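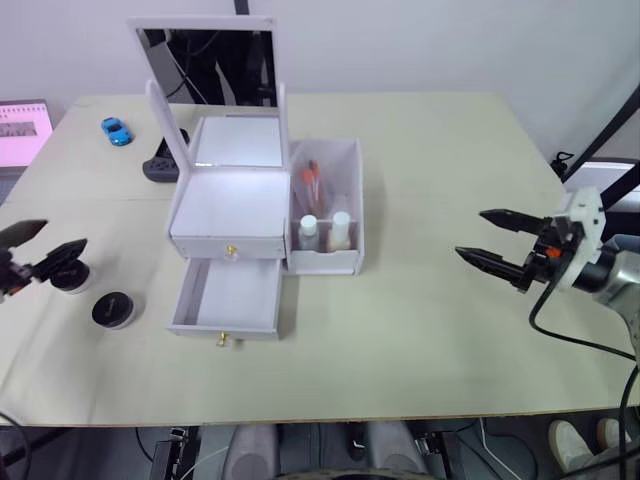 I'd signed up for the December visit mostly because it was a short walk from the station and there was a promise of soup. Prornow doesn't open its training floor to outsiders very often, and the twelve of us on the list had been told to wear flat shoes and leave our bags in a locker. Fine by me!

We were met by Natália Vieira, who runs the floor and talks at a tremendous speed. The job her team had on that morning was called Valla, after the client (I never did find out what the client makes), and it's all about tidying small things into small places. Drawers, lids, pots, bottles. Somebody drives the two arms by remote control, does the job properly, and the whole go is saved. Then they do it again. And again, with everything shifted a bit. There were 1,504 saved goes when we walked in, and Natália wants double that before she'll let anyone train on them.

I'd imagined a sort of video game set-up with a big screen. It's much more physical than that – you move your own hands and the arms copy you, and by the end of a shift your shoulders know all about it. Piroska Illés was at the controls when our group came through. She used to repair clarinets, and I could believe it. She never hurried. When she wanted a drawer she'd bring one gripper right down to the height of the knob, stop, think, and only then go in. A chap behind me whispered that his toddler could do it faster, and got a look from Natália. 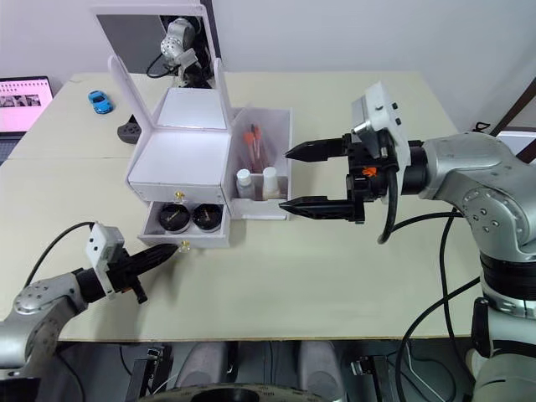

Knobs, according to Piroska, are what she dreams about. A drawer that sticks will drag the whole box along with it, so both arms have to be kept in mind the entire time, even when only one has a job to do. I stood there far too long watching the little gold knobs on the white vanity box, with the left gripper shut to a point and aimed at the lower one, and two round black pots sitting side by side in the drawer. The other gripper was wide open over by the little bottles. I caught myself holding my breath, which is silly over a make-up box.

What surprised me most was how fussy they are about bad goes. If the driver fumbles, it isn't thrown away – it gets a tag and goes in a separate pile, and on the day before ours 31 had landed there. Piroska reads her own pile every morning with her tea. The software they use for this is called Mova, and we were shown a bit of it on a wall screen, though the text was tiny and I was at the back.

Then we got to have a go ourselves, on a practice pair of arms in the next room, nicknamed Fekete. I was dreadful! My task was to put a lid on a pot. I got the lid as far as the pot, tipped it, chased it across the table and ran out of time. Two minutes is nothing at all. The woman after me did it first try and was very gracious about it.

Practical bits, if you fancy going: the visit takes all morning, there's a lift, and you can't take your own photos on the floor. Put your name down early, as there were 792 people on the waiting list when I asked at the desk. The soup was leek and potato and there were seconds.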